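Nendell Tabletop Set - Data Card

Maintained by Sevim Ertürk. Release of 20 June 2021.

The set holds 171 simulated episodes of arm work on a tabletop. Contributors shall follow the Stovari handling rules, version 9, in every episode. 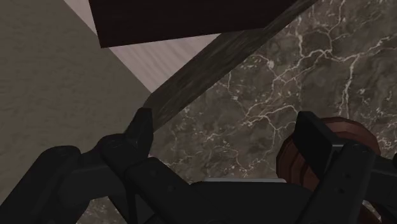
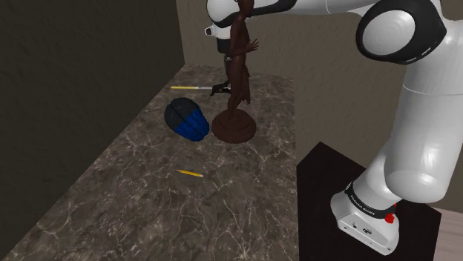 Both views are rendered, with a marble surface and the gripper in view.

May an episode be edited after it has been submitted?
Submitted episodes are fixed. A corrected episode is filed under a new number - the old one stays in the archive, marked as withdrawn.

Requests for changes to the rules are reviewed each September.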